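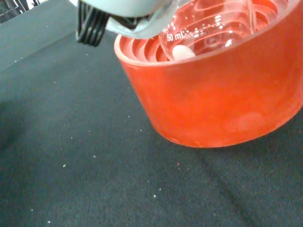
# Mondel - fiche du jeu « petite verrerie »

Accueil | Jeux | Fiches | Contact

Catégorie : Matériel de paillasse > Verrerie graduée

Mis à jour le 18 janvier 2024

## Contenu

Mondel rassemble 588 photos de petite verrerie de laboratoire, prises de près. On y trouve surtout des béchers, posés seuls ou placés dans un support. Le bécher de 50 mL en verre transparent, à graduations blanches, sert de modèle de référence pour les libellés. Les photos viennent de deux salles de travaux pratiques, Ruritura et Mokness.

## Organisation des dossiers

- `bechers/` : 400 photos
- `fioles/` : 131 photos
- `supports/` : 57 photos de contenants et de supports sans verrerie
- `notes/` : libellés au format CSV, un fichier par salle

## Champs du CSV

- `volume` : valeur lue sur le verre, en mL. Laisser vide si l'inscription n'est pas lisible.
- `graduation` : oui / non
- `support` : couleur dominante du contenant extérieur (orange-rouge, bleu, blanc, aucun)
- `objet_fond` : ce qui repose au fond. Un petit objet blanc ovale est noté `barreau_probable` tant que la fiche de paillasse ne l'a pas confirmé.
- `reflet` : 0, 1 ou 2, selon la gêne à la lecture

## Remarques sur les libellés

Dans un contenant orange à parois intérieures annelées, le verre prend des teintes orange et roses. C'est la couleur du support vue à travers la paroi : ne pas la saisir comme celle d'un liquide. Le champ `liquide` a été retiré en septembre à cause de ces confusions - il reste quelques colonnes vides dans les anciens fichiers de Mokness.

Les anneaux du support peuvent aussi se confondre avec les traits de graduation. Seuls les traits imprimés sur le verre comptent.

Le volume inscrit est la contenance nominale du bécher. Il ne dit rien du remplissage.

## Limites connues

- Les fioles sont moins nombreuses que les béchers.
- Les reflets sur le bord supérieur du verre masquent parfois une partie des graduations.
- Les libellés de Ruritura ont été relus deux fois, ceux de Mokness une seule.

## Conversion

Le script Alcaraz transforme les CSV en un fichier JSON unique. Il attend des virgules comme séparateurs et s'arrête à la première ligne mal formée.

3 commentaires | 12 partages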